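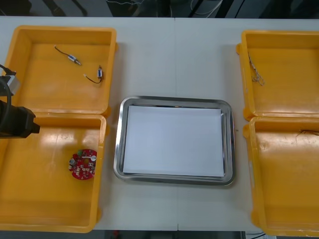 A reader writes that an open bin is only a box with the lid left off, and asks whether it needs an entry of its own. The objection has some merit. Much of what has been printed on the subject comes from people who sell bins.

Open parts bin

An open parts bin is a shallow container, usually molded plastic, used on a workbench to keep small components apart while they are being sorted, tested or put together. In electronics work it commonly holds leads, circuit boards, switches, solenoids and similar pieces that are too big for a drawer cabinet and too easily lost on a bare table. It differs from a stacking bin, which has a cut-down front and is meant for shelves, and from a tote, which is deeper and meant to be carried.

Form

Most have low walls and a thick rim. The rounded rim is often described as a safety feature, though it also helps the part release from the mold and stiffens a thin wall, and either could be the real reason for it. Some makers add tabs on the outside. Catalogs call these grips, label holders or stacking aids, depending on the catalog.

Color

Yellow and orange are popular. The usual claim is that dark parts are easier to find on a bright floor, and for black cable this seems fair. The claim is weaker for red boards, and a glossy floor throws back overhead light, so a small silver part can be harder to see than it would be on dull gray. Droltier's catalog says its orange bin cuts picking mistakes, and gives 3,684 picks as the basis. It doesn't say how many people did the picking, or what color the other bin was.

Contents

Parts with wires attached are the usual source of trouble. Leads tangle with each other, and a connector lifted from the pile tends to bring its neighbor along. Solenoids add a moving plunger and sometimes a spring, and the spring will catch a stray wire if given the chance.

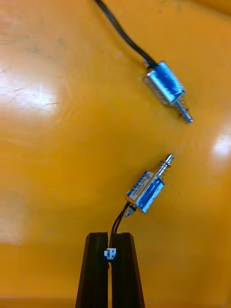 Small push-pull solenoids on a glossy orange-yellow surface.

Common advice is to give each kind of part its own bin. Shops that follow it run out of bench before they run out of kinds, and end up mixing the slow-moving ones anyway.

Use with a center tray

In one widespread layout the bins stand to the left and right and a metal tray sits between them for whatever is being worked on. A sheet of paper is sometimes put in the tray to cut glare and keep boards from sliding. Paper is not static protection, whatever the bench next door may say - and neither is an ordinary plastic bin. Bins sold as static-safe should come with a stated surface resistance. A color or a molded symbol is not enough.

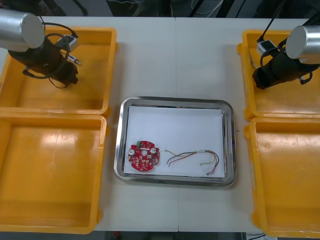
Page last changed: November. Section "Use with a center tray" edited; "Claims about life" still lacks a second source.

Claims about life

Guto rates its shallow bin for 500 washes and Visser rates a very similar one for 1,000. Neither explains what counts as failure. Scuffing shows long before a wall cracks, and scuffed bins are often kept in service for years.

The Drirden layout, which allows 2 bins per side, is sometimes cited as a standard. No standards body has been found that issued it, and the earliest mention known to the editors is a sales leaflet.

See also: Drawer cabinet; Kitting; Stacking bin; Tote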